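Setting Up the Wire Stand and Metallic Pad

1. Clear the tabletop and wipe it along the grain.
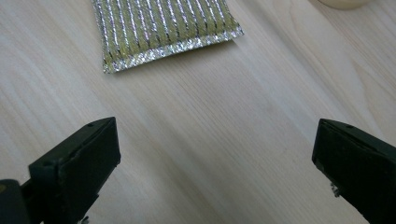

2. Set the white wire stand on its base, near the far side of the table.
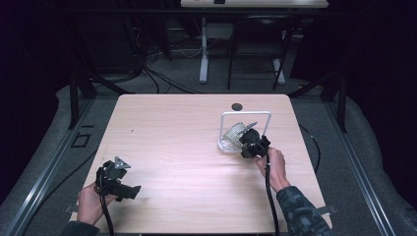
Reading time: 2 min

3. Lower the mesh piece into the stand. A slight tilt is fine.

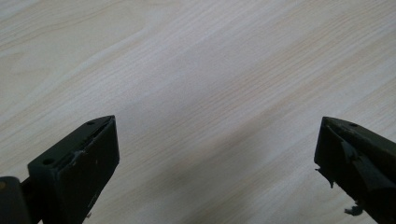 Note: Do not use wax polish – it makes the base slide.

4. Lift the pad by its sides and look over the bottom edge. 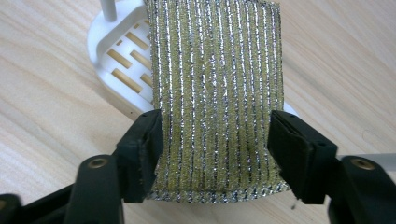

CAUTION: Never pull at frayed threads. Leave them, or trim with sharp scissors.

Related
Dallel Stand: Parts List
Caring for Metallic Weave
Ullitz Tabletop Care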